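3.2 Comfort and the home desk

I went into this part of the study expecting people to grumble about noise. Mostly they grumbled about chairs! Of the 74 households in the Miletti survey, 21 brought up seating before I'd even asked (my notes from March are full of it).

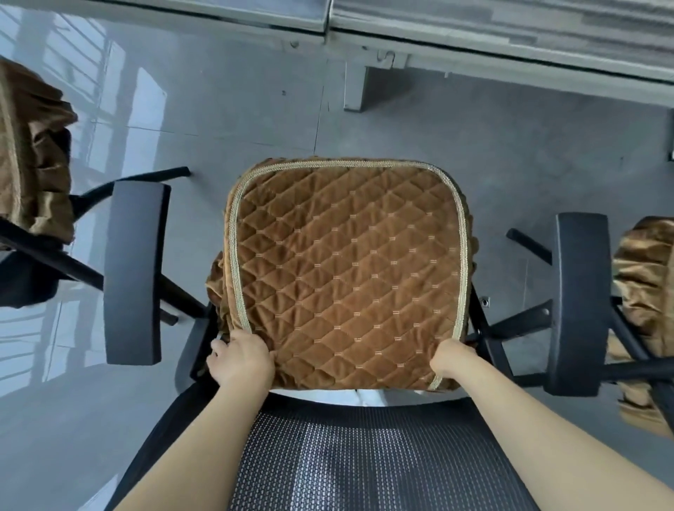
Figure 2. Fitting a quilted cover to an office chair.

Spending was harder to pin down, as people remember the desk and forget the small stuff. Sârbu warned me about this early on, and she was right. A velvet cover with gold piping, pulled down over a plain black office chair, rarely made it into anyone's budget diary, so I've coded soft furnishings as their own category and left colour out of it.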